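Talebi Family Learning Center
Questions Parents Ask Us

My son is bright but he hates school. Is he a fit for your after-school program?

Very possibly! A lot of the children who come through our door in Venddale are doing fine on paper and still dragging their feet every morning. We like to start with a long, easy chat with you, and then a shorter one with your child (snacks included), before anyone talks about a schedule.

What ages do you take?

Second grade through eighth. We have had families ask about younger brothers and sisters, and we do wish we could say yes, but our rooms and our staff are set up for kids who can already read a page on their own.

How big are the groups?

No more than 4 children to a teacher. We've tried bigger groups over the years and the quiet ones tended to disappear, so we went back to small tables and have stayed there.

Will my daughter get her homework done?

Most days, yes. Homework comes first, and whatever time is left goes to reading, puzzles or a project she has picked herself. If she's stuck on something for more than a few minutes we'll write a note to her teacher, and you'll get a copy too.

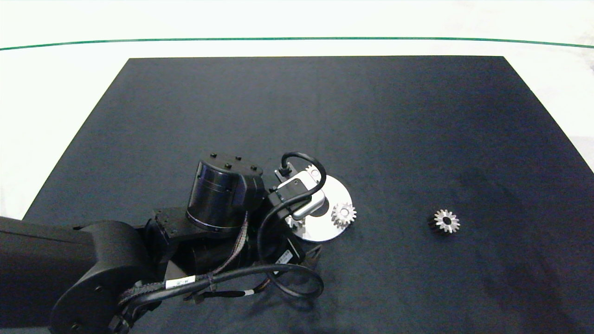

Projects can run for weeks, by the way, so please don't worry if she comes home with nothing to show you for a while. Ask her what she's been trying to work out, and then let her talk, even if it takes all of dinner.

My child is shy. How will he make friends?

Slowly, and that's all right. We seat new children beside someone with a similar interest and keep them together for the first month or so. Please don't quiz him in the car about who he played with! Most kids will bring it up on their own once there's something to tell.

Do you offer testing for learning differences?

We don't, though we are glad to share what we notice. Many of our families have gone to the Drulcombe clinic, and you're welcome to ask us for the phone number.

What does it cost?

The fee is $59 a week for three afternoons or $70 for all five, with a lower rate for a second child. If money is tight this year, please tell us. We would much rather work something out with you.

Is there a bus?

There's a van from Clurneck Elementary every day except Thursday, when school lets out early and parents do the driving.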